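인쇄하기 | 이메일로 보내기

온스리(Onsri) 접이식 종이 상자, 무지

납작하게 배송되는 한 장짜리 조립 상자입니다. 접는 선이 눌려 있고 끼움 홈이 뚫려 있습니다. 풀이나 테이프가 필요 없다는 것이 제조사 설명인데, 이 페이지를 쓰는 입장에서는 그 말을 절반만 믿으시라고 권합니다. 가벼운 물건이면 맞는 말이고 유리병을 넣을 생각이라면 틀린 말입니다.

품번 3116
판매 단위 50장 묶음
낱장 판매 없음
표면 무광, 인쇄 없음
보관 눕혀서, 습기 없는 곳

지난번 카탈로그에 "누구나 몇 초면 완성"이라고 적혀 있던 문구는 이번에 뺐습니다. 저희 매장에서 처음 접어 본 직원 중에 몇 초 만에 끝낸 사람은 없었습니다. 익숙해지면 빨라지는 건 사실입니다. 다만 묶음의 첫 16장쯤에서 모서리를 구기는 분들이 있고, 구겨진 종이는 다시 펴도 자국이 남습니다. 선물용이라면 여분을 넉넉히 잡으세요.

접는 순서는 이렇습니다. 바닥판을 평평한 곳에 놓고 눌린 선을 전부 한 번씩 안쪽으로 꺾었다가 놓습니다. 설명서에는 이 단계가 없습니다. 건너뛰면 뒷판이 제멋대로 기울고 홈과 날개가 어긋납니다. 그다음 뒷판을 세우고 옆판을 올린 뒤 날개를 홈에 넣습니다. 잘 안 들어간다고 손톱으로 밀면 홈 가장자리가 찢어집니다. 날개 끝을 살짝 둥글게 말아서 넣는 편이 낫습니다. 뚜껑은 맨 나중입니다.

작업대는 단단하고 매끈한 것이 좋습니다. 천을 깐 탁자에서는 선이 깔끔하게 꺾이지 않습니다. 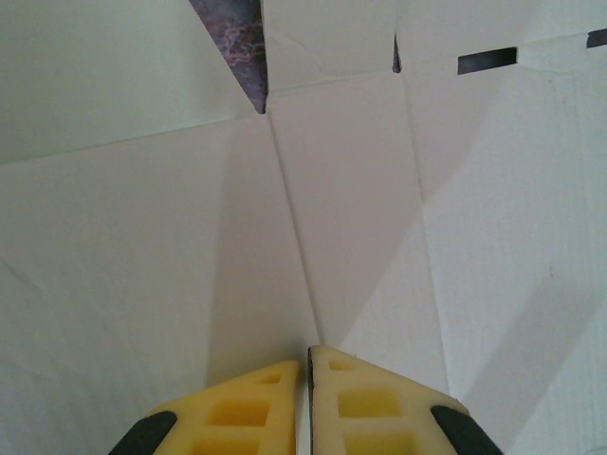
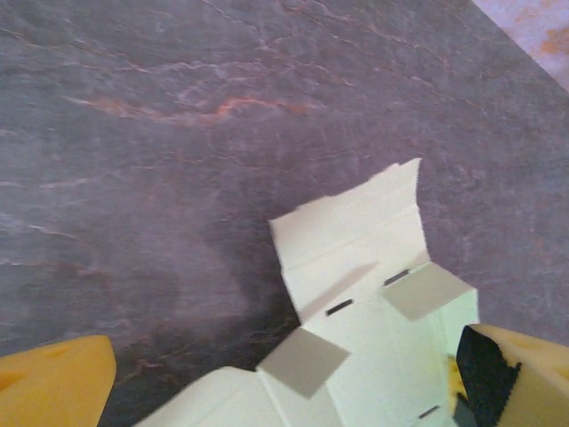
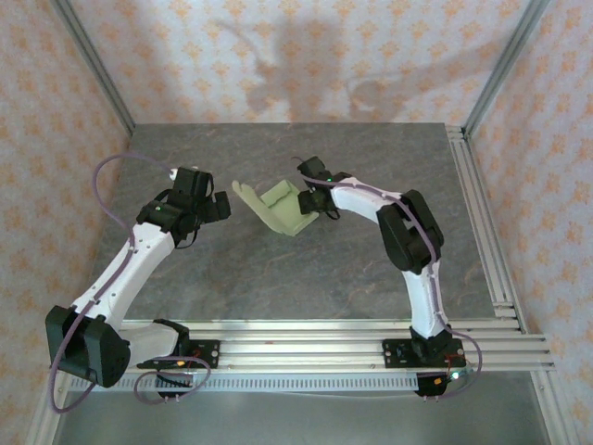

첫 번째: 흰 판지 상자 안쪽의 접힌 선. 두 번째: 크림색 종이 상자, 조립 중. 세 번째: 대리석 무늬 작업대와 연두색 접힌 물건.

색에 대해 한마디 하겠습니다. 제조사는 이 색을 "순백"이라고 부릅니다. 저희가 받은 물량은 그렇게 부르기 어려웠습니다. 크림색에 가깝게 보일 때가 있고 조명에 따라 서늘한 흰색이 되기도 합니다. 화면으로 본 색과 받은 색이 다르다는 반품 요청이 가장 많으니, 흰색을 정확히 맞춰야 하는 행사라면 다른 제품을 보시는 게 서로 편합니다.

강도도 과장하지 않겠습니다. 두꺼운 골판지 상자를 기대하고 주문하시면 실망하십니다. 수건, 비누, 양말, 포장된 과자 정도가 무난합니다. 케이크는 권하지 않습니다. 기름이 배는 음식도 마찬가지입니다. 제조사에 식품 직접 접촉이 되느냐고 세 번 물었는데 세 번 다 "일반적으로 문제없다"는 답만 왔습니다. 시험 성적서를 달라고 하면 조용해집니다. 성적서가 오기 전까지 저희는 식품용으로 표시하지 않습니다.

비슷한 제품으로 오르네티(Ornetti)의 접착식 상자가 있습니다. 조립은 그쪽이 수월합니다. 대신 한번 붙이면 다시 납작하게 돌릴 수 없고 보관 기간이 길어지면 접착면이 약해진다는 불만이 들어옵니다. 상자를 여러 번 쓸 분은 온스리, 한 번 쓰고 말 분은 오르네티가 맞습니다. 튼튼한 것이 우선이면 둘 다 아니고 유르네넥스(Jurnenex)의 골판지 제품군으로 가셔야 합니다. 값은 더 나갑니다.

다시 펴서 쓸 수 있다는 문구는 남겨 두었습니다. 저희가 접었다 펴기를 반복해 보니 세 번까지는 쓸 만했고 그 뒤로는 접는 선이 하얗게 일어났습니다. 제조사 자료에 적힌 "반영구적"이라는 표현은 무슨 뜻인지 물어볼 가치도 없어 보입니다.

주문은 월요일 오전에 마감해서 모아 보냅니다. 9월에는 답례품 주문이 몰려 한 주 더 걸릴 수 있습니다. 개봉한 묶음은 반품이 안 됩니다. 배송 중에 눌린 경우는 뜯지 말고 겉포장 상태 그대로 연락 주세요.

인쇄하기 | 이메일로 보내기

독자 의견

Nantana Sukprasert
설명이 솔직해서 샀는데 선을 미리 꺾으라는 말이 제일 도움 됐어요. 동봉된 종이에는 그림만 조그맣게 있고 순서도 없더군요. 비누 포장용으로 만족합니다.

Lahcen Gaber
50장 단위로만 파는 건 이해가 안 됩니다. 열두 장 필요한 사람은 어쩌라는 건지. 남은 건 창고에서 휘고 있습니다.

Lăcrămioara Sârbu
세워서 보관하셨나요? 저도 그랬다가 휘었어요. 눕혀 놓고 위에 책 올려 두니 좀 돌아왔습니다. 완전히는 아니고요.

Wichai Srithong
크림색이라고 미리 써 준 건 좋은데 그럼 상품명 옆에 크게 써 주세요. 본문 중간에 있어서 주문하고 나서 읽었습니다.

Buppha Pongsiri
루르햄(Rurham) 제품은 왜 비교에 없나요? 거기 것도 홈에 끼우는 방식인데 종이가 더 두껍다고 들었어요. 써 보신 분 계시면 답글 부탁드려요.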